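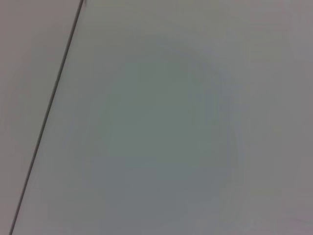 Reading time: 4 min

Section 4. Filing and publishing a story in Cludero

This section covers the steps from an empty story form to a live page. It assumes your account has already been set up and that you can see the Desk tab after signing in. If you only see the Reader tab, go back to Section 2 and have an editor change your role.

Last updated 26th May. Applies to the Lamton and Oltberg editions.

Before you start

Have your final text ready in a plain text file. Text pasted straight from a word processor brings hidden formatting with it, and the form does not always remove it. Check which edition you are signed in to. The name is at the top left of the Desk tab. A story filed to the wrong edition has to be deleted and filed again.

Creating the story

1. On the Desk tab, select New Story.
2. Choose a section from the list. Stories without a section can be saved but cannot be published.
3. Enter the headline. The limit is 82 characters, including spaces. The counter turns red when you go over.
4. Enter the summary. The limit is 223 characters. The summary appears on the front page, in the newsletter and in search results, so do not repeat the headline in it.
5. Paste the story into the Body field.
6. Select your byline. For a shared byline, hold Shift and select each name in the order it should appear.
7. Select Save Draft.

Note: Saving a draft locks it to you for 60 minutes. During that time editors can read it but cannot make changes. To release it sooner, select Hand Over.

Adding a dateline

Datelines are off by default. To turn one on, open Story Options and type the place name in the Dateline field. Type Sundaram, for instance, and the form adds the capitals and the dash. Use a dateline only when the reporter was in that place. Phone interviews do not count.

Adding pictures

1. Place the cursor in the body where the picture should go.
2. Select Insert, then Picture.
3. Choose a file from the library or upload a new one.
4. Fill in Caption, Credit and Description. All three are required.
5. Select Place.

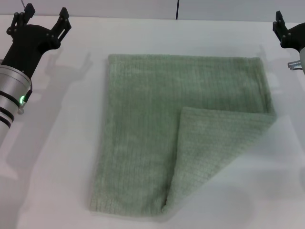 The Description field is read aloud by screen readers and is not shown on the page, so write it separately from the caption. Keep it to one or two short sentences and leave out the credit. Start with the main subject. "Green towel lying flat on a white tabletop, one corner folded back" is enough for a home section picture, and the ribbed texture only needs a mention if the story is about fabric. Do not begin with "Photo of." The screen reader says that already.

Sending for edit

1. Open the draft and select Check. Missing fields are listed in a box on the right.
2. Fill in anything on the list and select Check again.
3. Choose Send to Desk.

The status changes from Draft to Waiting. You can still add a comment in this state but you cannot edit the text.

Publishing (editors only)

1. Open the story from the Waiting list.
2. Make your changes and select Save.
3. Under Release, choose Now or Timed. Timed stories use the clock of the edition, not the clock on your computer.
4. Select Publish.

Caution: Publishing sends the newsletter alert at the same moment. An alert cannot be recalled. If the story is under embargo, set Release to Timed before you do anything else.

Caution: Do not change the headline in the web address field after publishing. Existing links will stop working.

Corrections are covered in Section 5.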